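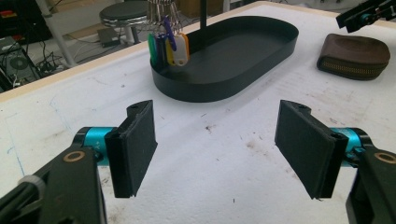
Managed charging at the Drurkau depot: progress report to Dadside

The managed charging trial at Borkowska's Drurkau depot has now run for five months, and we still can't say whether it saves enough money to pay for itself. The software supplier says that it does. The depot's own electricity bills say that it might, a little, in some months. When we last wrote we expected those two accounts to draw together as the data built up, and they haven't. Most of this report is about that gap, and about what we would need to close it before the final report in March.

Report date: 1/18/19

What the grant is paying for

Dadside agreed to fund the installation of charge points for 12 electric vans, a year's licence for Unumia's charging software, and our time in watching what happened. Borkowska supplied the vans and the parking bays, and paid for the trenching. The idea put to you in the application was a simple one. Vans come back in the late afternoon, when electricity is dear and the depot is already busy with its cold store and sorting line. If every van starts charging the moment it's plugged in, the site draws more power than it needs to at the worst time. Software should be able to hold most of the charging back until the small hours and still send every van out full.

We supported that idea and we still think it's reasonable. Our doubts are about how much of the benefit comes from the software and how much would have come from a cheap timer.

Where things stand

All the charge points are in and working. The last of them was commissioned later than planned after the network operator asked for a revised load calculation. The calculation was ours, and the first version left out the cold store's defrost cycle. We have corrected it and the operator has accepted the new one.

The vans are in daily use on local rounds. Drivers plug them in when they get back, and in most cases they remember to do it. The software sees each van as it connects, works out how much energy it wants, and schedules it. The schedule can be overridden at the charge point by pressing and holding the button on the front, and this has turned out to matter a good deal more than anyone allowed for in the design.

Metering was the weak part of the first half of the trial. The main incomer was metered from the start, but the charging circuit had no separate meter until the autumn. For the period before that we are relying on what the charge points report about themselves. When we compared the two sources for a week with both running, the charge points reported slightly less energy than the meter did. The difference isn't large. It does run in the direction that flatters the results, though, so we have left the earlier period out of every comparison below.

The savings claim

Unumia's dashboard has a panel headed "Savings to date". Borkowska's managers look at it often and have quoted it to us more than once. We asked how the figure is worked out. The answer, after some correspondence, is that it compares what the depot paid with what it would have paid had every van charged at full power from the moment of plugging in, on the dearest tariff band, every evening.

Few depots would choose to charge that way once they had seen the first bill. Before the trial began, Borkowska already had a couple of older vans on site and the yard staff plugged them in last thing at night. No software was involved. A fair comparison has to start from something like that habit, and the supplier's panel doesn't.

We have made our own estimate, using the metered data and assuming that the alternative was a fixed timer set to the cheap band. On that footing the saving from the software, over and above the timer, comes to some £3,000 a year if the recent pattern holds. That is less than the licence will cost once the grant stops paying for it. We would ask you to treat the figure with care, as it rests on a short run of data and a winter that has so far been mild. But it's the best we have, and it is a long way below the number on the panel.

Unumia has seen our working. Their reply makes two points that deserve to be passed on. The first is that a timer would start every van at once, and that this would push the site towards its supply limit in the night. We have checked, and at the present fleet size it wouldn't reach the limit, although it would come closer than we would like on a cold night with the defrost running. The second is that the value of the software grows as the fleet grows. That may well be right. It is a forecast, and the trial as designed can't test it.

Overrides

The software log records each time someone presses the button to start a van immediately. In the early weeks this happened constantly. It has come down since, but not to the level the supplier told us to expect, and it goes up again whenever a van has been found short of charge in the morning. One bad morning seems to undo several weeks of trust.

We spent time in the yard asking drivers about it. The reasons they gave were mostly sensible. A driver who has been told there may be an extra evening run doesn't want to find the van sitting at half charge, and the software has no way of knowing about the extra run. Others said the light on the charge point was confusing. It shows the same colour for "waiting for cheap power" as it does for "fault", only blinking at a different speed, and in rain from across a yard the two can't be told apart. We have asked for this to be changed. Unumia has it on a list of future improvements and hasn't given us a date.

We would caution against reading the overrides as a training problem. A further briefing for drivers has been suggested and we have no objection to holding one, but the lights and the rota are the cause of most of it. Borkowska's rota is kept on a separate system and goes into the charging software by hand, when somebody has time. During the Christmas peak there was no time, and the vans were scheduled against an old rota for the whole of it.

Battery health

The application mentioned battery life as a possible further benefit, on the grounds that slower and later charging is gentler on the cells. We have nothing useful to report on this. The vans are too new for any change to show, and the vehicle maker's diagnostic reading rounds so coarsely that it would hide a small effect anyway. We suggest that the claim is dropped from any publicity about the project. It's still on the trial's web page, and we have asked for it to be taken off.

Flexibility payments

Members of your panel asked at the last meeting whether the depot could be paid for reducing its charging when the network is under strain. In principle it could. We looked at what was on offer locally and found that the smallest block of power accepted was larger than the depot's whole charging load on most evenings. Several depots could be pooled and entered as one, and there are firms that would arrange it for a share of the income. Borkowska is interested. We are less so, until the basic schedule can be relied on. A site that can't yet guarantee a full van in the morning shouldn't be promising anything to the network in the evening.

Spending

Spending is within the grant. The installation cost more than budgeted owing to the revised load calculation and a second visit from the electricians, and the extra was met from contingency. Staff time has been underspent, mainly because we couldn't begin the analysis until the separate meter was in. We ask permission to carry that underspend forward into the final stage. A breakdown by heading has been sent separately on your usual form.

What we propose to do next

We would like to switch the scheduling off for two weeks and run the depot on fixed timers, with the same vans and the same rounds. This is the test that should have been in the original plan, and we accept that it was our plan. Unumia is against it and argues that two weeks is too short to show anything. We agree that it's short. It would still give us a measured comparison in place of an assumed one, and so far there hasn't been one of those.

Borkowska has agreed on condition that the night supervisor can turn the scheduling back on if the supply alarm sounds. We think that is fair. The timers are built into the charge points already, so there is nothing to buy.

Decisions needed from Dadside

Approval to carry forward the staff underspend.

Approval for the timer test. We need this before the end of the month if the results are to be in the final report.

A view on the licence. Unumia has offered Borkowska a renewal at a reduced price if it signs before the trial ends. Our advice to Borkowska has been to wait for the timer results, and we would be glad to know whether you agree, as they are likely to ask you directly.

The metered data, the override log and our savings calculation are available on request. The override log has had driver identities removed.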